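Table lamps on timber tops: gallery and notes

Last updated Wed 24 November

Villeck keeps this page for the Haltine table lamp, stock number 3397, and the butcher-block tops it is used on. The notes cover setting up, globes, cleaning and the surface of the timber. The pictures are at the bottom of the page. Dimensions and ratings in the text are taken from the parts sheet and were checked again in February.

Shade
The shade is fabric over a rigid liner, carried on a metal ring at the top. It is open at both ends. Light leaves upward and downward as well as through the fabric, and a matt ceiling gives a more even result than a gloss one. Overall diameter at the lower rim is 395 mm. Allow clearance on all sides when the lamp stands close to a wall or rail, as a shade pressed out of centre will pull the ring off square and the lean is obvious once the lamp is on.

To remove the shade, switch off at the wall, let the globe cool, undo the finial and lift straight up. Do not twist the shade against the ring. When refitting, bring the vertical seam in the fabric round to the back before the finial is tightened. Finger tight is enough. Pliers mark the plating and have stripped the thread on at least one lamp.

Globes
A 9 W LED is fitted as standard. The holder is rated to 15 W LED and should not be taken past that, whatever the packaging on the globe claims as an equivalent. Use a frosted globe. Clear globes throw the shadow of the ring onto the ceiling, and the filament pattern can be seen from above by anyone standing at the bench. Dimmable globes work, but there is no dimmer in the lamp and the inline switch is on/off only.

Base
The base has a metallic finish and is heavier than it looks. Carry the lamp by the stem, below the shade, with the other hand under the foot. Fingerprints show on the finish. Wipe with a dry microfibre cloth, or one slightly dampened with water for anything greasy, and dry straight away. Metal polish dulls the finish unevenly and the damage can't be reversed.

Check the pad under the foot before the lamp is stood on oiled timber. A worn pad leaves a grey ring, and grit caught under it will scratch. Replacement pads are supplied by Petrauskas in sheets and cut to size with a knife.

Butcher-block tops
The tops are glued up from narrow strips, which accounts for the colour variation between neighbouring pieces. Pale and honey-coloured strips from the same batch darken at different speeds, and the contrast generally softens with exposure to daylight. Move the lamp from time to time during the first season. If it stays in one place, the timber beneath the foot stays pale and the patch takes months to catch up.

The finish is Jetedex hardwax oil, satin. It is a low-sheen finish, but a low light source will still produce glare at shallow viewing angles. Shifting the lamp toward the far side of the table usually clears the near working area. Dull patches are cut back along the grain with a fine grey pad and re-oiled thin, with the surplus wiped off inside a quarter of an hour.

Bottles and spray packs are best kept off a freshly oiled top until the finish has hardened. Drips from cleaning products run down the outside and leave a ring that goes deeper than the oil. If one appears, wipe it at once with a damp cloth and leave the area uncovered overnight before deciding whether it needs the grey pad.

Rails and clamps should be set without packing under the timber. The top moves across its width with the weather, and a rail fixed hard along both long edges will cup it. Slotted fixings take up the movement. Check them at the change of season.

Leads
Run the lamp lead away from the working side and leave enough slack for the lamp to be turned. Do not coil surplus lead under the foot.

Pictures
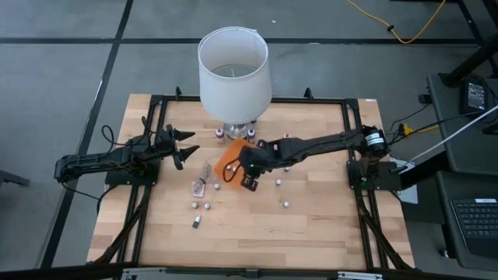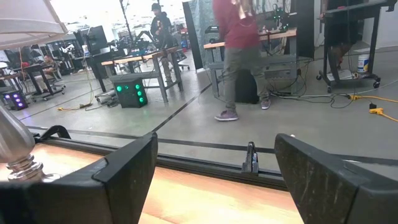
Table lamp with pale shade, on a light wood tabletop (both pictures). Tan trim on the shade and the stacked rings of the base are seen in the second.

Contact Villeck | Copyright Villeck, all rights reserved | Back to top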